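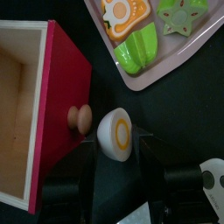

4 February 2026
By Natsumi Arai

How first-year students store their things in shared rooms

Introduction

Our group looked at storage in shared student rooms. The question was simple: where do people put small items when two of them live in one room, and how often do they lose track of them? The work was done in December at Thorlacius Hall and written up in the new year. The group members were Riku Oda, Kalevi Kuusisto and me. Our supervisor was Celina Ziółkowski.

Method

We sent a short questionnaire to all first-year residents and got 73 replies. It asked where the person kept keys, chargers, medicine, stationery and documents, and whether a roommate used the same place. We also asked people to keep a diary for a week and write down each time they had to search for something for longer than a minute. Kalevi made the diary sheets and collected them from the mailboxes on the ground floor.

We did not visit rooms. Riku wanted to, but the hall office said we would need written permission from both roommates in every case, and there was not enough time before the break.

Results

Most people kept keys in a coat pocket or on the desk. Chargers stayed plugged in by the bed. Documents were the worst group. They ended up in backpacks, under mattresses and in one case inside a rice cooker. The diaries gave us 1,300 entries in total, and chargers and student cards came up most often.

Roommates who had agreed on a fixed place for shared items wrote fewer entries than those who had not. The agreement did not have to be detailed. Several pairs only had a rule about scissors and tape.

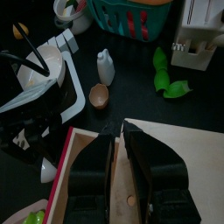 Container type was the part we had planned least well. The questionnaire only offered "drawer," "shelf," "box" and "other," and many people picked "other" and then described a box. We should have asked whether it had a lid. Small items in lidded boxes were reported missing more often, and people wrote that they forgot what was inside. An open wooden box with pale walls and a bright pink-red rim is easy to check with one look, and its edge stands out next to a plain light board. Some replies said the same about colored containers – they remembered the color first and the contents second.

Under-bed storage was common for clothes and rare for anything used daily. Three people said they had stopped using it after the first month because they had to move a bicycle or a suitcase each time.

Problems with the study

The diary week fell close to exams. People were probably more tired and more careless than usual, and some sheets were filled in all at once at the end. Riku noticed this from the handwriting. We kept those sheets in but marked them in the data file.

Our sample was also only one hall. Rooms there have one closet and two desks. In the newer building each student has a separate closet, so the results may look different.

Further work

If another group takes this up, we suggest a second diary week in a quieter part of the term and a better question about containers. The blank sheets and the data file are with Celina Ziółkowski. Toshiko Aoki read a draft of this report and corrected the section on method.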